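Notebook — Gumeck folding kit, bench review
7 January 2026
Entered by Sang-wook Ko

First proper look at the towel module from Gumeck, the one Rudar wants a yes or no on before the June order. Red arm, stock two-finger gripper, tan terry towel on the green top. I've been looking forward to this one!

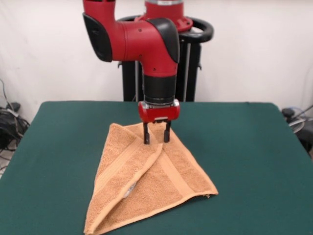
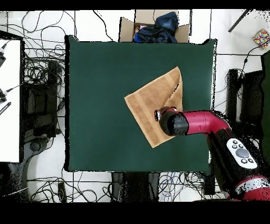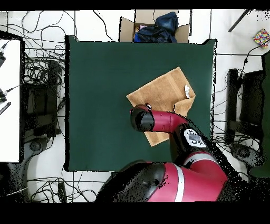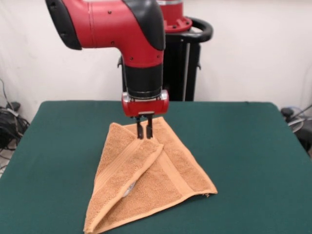 Tan towel, green top, both views.

What the kit comes with: the folding software (they call it Jivow), a calibration sheet, spare fingertips and 8 hours of remote support. The arm and stand are extra, and we already have those. Quoted at 900 for the first year per arm, 40 a month after that. I asked whether the 40 covers updates — it does, but not new fabric types.

Setup was a pleasure. I had it talking to our controller before lunch, and the only thing I had to look up was the port setting (page 3 of the guide, in tiny print). The config file is plain text with real comments in it, somebody over there cares!

Grip notes. Terry is a good cloth to start on, the loops give the fingers plenty to bite into. I like the fingers pointing straight down for the pinch at the top of the fold, as in the first and last pictures. My worry is the flat woven band near the hem, much smoother than the rest. I want a separate set of runs with the pinch point right on the band, and the same again with the towel turned at an angle.

The head-camera depth view has speckle along the edges of the arm, same as we had with the Tak package. Jivow has a fill setting for this that I haven't touched yet. Try it at low first.

Compared with Tak: Jivow's menus are far easier to find your way around, and you can drag a waypoint and see the new path right away. Tak has the better log viewer. I would love to have both in one program.

Asked Gumeck:
- can the closing force be changed partway through a fold?
- price for a second arm on the same license
- is there a thin cotton profile, or do we build our own?

Still to do: band runs, fill setting, write up the waypoint editor for Rudar with screenshots. Spare fingertips are in the top drawer, please leave them in the bag until I've measured them.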